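Prüfliste vor Beschaffung: Handgeführte Greifer für die Textilhandhabung
Standort Ploneck, Arbeitsbereich Zullomine
Stand: 20. Mai 2020

Geltungsbereich: Sichtprüfung und Bedarfsermittlung für die Bestellung im Juni. Die Liste gilt für handgeführte Greifer, Fingerauflagen, Markerplatten und Arbeitstische. Positionen mit dem Ergebnis „offen“ gehen nicht in die Bestellung ein, bis ein Nachtrag vorliegt.

Ergebnisstufen: i. O. / bedingt / offen / n. i. O.

1. Greifer, mechanisch

1.1 Fingergehäuse ohne Risse, Schrauben vollzählig
Ergebnis: i. O.
Kommentar: Schraubensatz je Gerät als Ersatzteil mitbestellen. Arango liefert nur komplette Sätze.

1.2 Parallelität der Finger bei geschlossenem Greifer
Ergebnis: bedingt
Kommentar: Ein Gerät schließt an der Spitze früher als am Ansatz. Nachstellen vor der nächsten Prüfung, Neukauf derzeit nicht begründet.

1.3 Fingerauflagen, Zustand der Rippen
Ergebnis: bedingt
Kommentar: Auflagen sind Verschleißteile und wurden bisher aus dem Gerätebudget bezahlt. Ab der Bestellung im Juni eigene Kostenposition. Bedarf: 17 Paar einschließlich Reserve.

1.4 Dünne Stofflagen werden ohne Nachfassen gehalten
Ergebnis: i. O.
Kommentar: Geprüft mit weißem Tuch, gerafft, und mit flach aufliegendem Stoff. Für beschichtete Gewebe liegt kein Ergebnis vor, siehe 4.2.

2. Marker und Kamera

2.1 Marker auf beiden Fingergehäusen vorhanden, weißer Rand vollständig
Ergebnis: i. O.
Kommentar: Ersatzmarker werden intern gedruckt und erscheinen nicht in der Bestellung.

2.2 Beide Marker im Kamerabild, auch bei geschlossenem Greifer
Ergebnis: i. O.
Kommentar: Bei Stoffarbeiten ist zusätzlich zu prüfen, ob hochstehende Falten einen Marker verdecken. Prüfung am gegriffenen Teil durchführen, Leerhub genügt nicht. 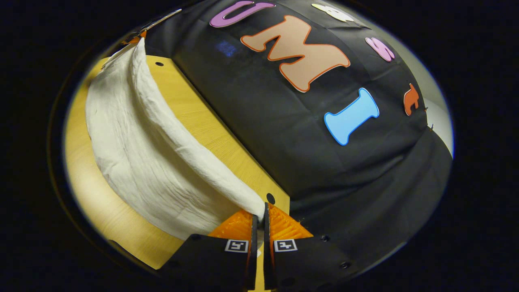
Zu 1.4 und 2.2: Weißes Tuch zwischen den Fingerauflagen, beide Marker sichtbar. Rechts schwarzer Stoff mit farbigen Buchstaben.

2.3 Objektiv sauber, Befestigung ohne Spiel
Ergebnis: i. O.
Kommentar: Reinigungstücher über den allgemeinen Laborbedarf abrufen.

3. Arbeitstisch

3.1 Oberfläche splitterfrei, Kanten ohne Grat
Ergebnis: i. O.
Kommentar: Holzplatte bleibt in Gebrauch. Das Angebot von Dadside über eine neue Platte wird nicht weiterverfolgt.

3.2 Bohrungen in der Tischfläche entgratet
Ergebnis: bedingt
Kommentar: Feine Gewebe können am Bohrungsrand hängen bleiben. Abdeckstopfen aufnehmen, Menge nach Aufmaß.

3.3 Klammern und Nadeln außerhalb des Greifwegs
Ergebnis: offen
Kommentar: Metallnadeln am Stoffrand stellen eine Stichgefahr dar und beschädigen weiche Fingerauflagen. Alternative Befestigung anfragen. Bis dahin Sichtprüfung vor jeder Schicht.

4. Budget und Bestellung

4.1 Kostenrahmen eingehalten
Ergebnis: i. O.
Kommentar: Angebot Arango über 1.882 Euro netto, darin 11 Schraubensätze und sämtliche Fingerauflagen. Versand 135 Euro, gesondert ausgewiesen. Teillieferung nur nach Rücksprache.

4.2 Eignung für beschichtete Gewebe nachgewiesen
Ergebnis: offen
Kommentar: Musterauflagen anfordern. Keine Festlegung auf einen Härtegrad vor Abschluss der Griffprüfung.

4.3 Ersatzteilverfügbarkeit schriftlich bestätigt
Ergebnis: n. i. O.
Kommentar: Bestätigung liegt für Auflagen vor, für Fingergehäuse nicht. Freigabe der Bestellung erst nach Eingang.

Nachprüfung: Positionen 1.2, 3.2, 3.3, 4.2 und 4.3 vor Auslösung der Bestellung.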